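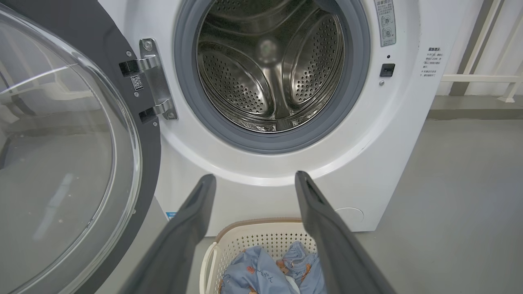 Laundry Room Gallery: The Washer at Lamont

The laundry room at Lamont is at the back of the building, past the mail shelves and down two steps. It was reopened in March with new flooring and a front-loading washer. This page is for residents who want to see the machine before they carry a basket down, and for anyone at Turkbridge who is thinking of getting the same kind.

Select the picture to see it at full size. The notes that go with it are below.

Notes on the picture

Front-loading washer, door open. The door swings to the left, so put your basket on the right or you will be reaching around the glass.

The drum is stainless steel, with rows of small round holes and curved paddles inside. Check it before you load. Socks and dishcloths like to stay behind against the back wall.

The gray rubber ring around the opening is the door gasket. Wipe it with a dry cloth after the last load of the day, and pull the fold open a little at the bottom, where lint and coins end up.

The hinge is metal and screwed to the machine on the left side. Please don't lean on the door or hang wet towels over it. The last washer had a sagging door for most of a year and leaked every time it ran.

The square black slot to the right of the opening is where the door locks. If the door will not lock, look for a sleeve or a drawstring caught in the way and push the door shut again.

The labels on the front are in Chinese. An English translation is in the blue binder on the shelf by the light switch — please leave it in the room.

The faint circle low on the right of the front panel is the filter cover. Residents don't need to open it. The filter is cleaned by the building office every 3 months.

Using the room

The room is open from 9 in the morning until 9 at night. The machine has to be finished by closing time, so start a long wash well before that.

Loads are limited to 2 in a row per household when other people are waiting. Write your apartment number on the sheet by the door and cross it out when you are done.

Use liquid detergent only. Trirnedura is the one kept in the room, and a small capful is enough for a full drum. Powder left lumps in the old machine and we would like to keep it out of this one.

Leave the door open a little after your wash. The drum dries faster and the gasket does not start to smell.

Rugs, pet beds and anything with a rubber backing should go to the laundromat.

More galleries

Lamont: Mail Shelves and Entry
Lamont: Bicycle Storage
Turkbridge: Kitchen Before and After
Turkbridge: Laundry Room (coming in the spring)

Questions about the machine or the room can be left in the office mailbox on the ground floor.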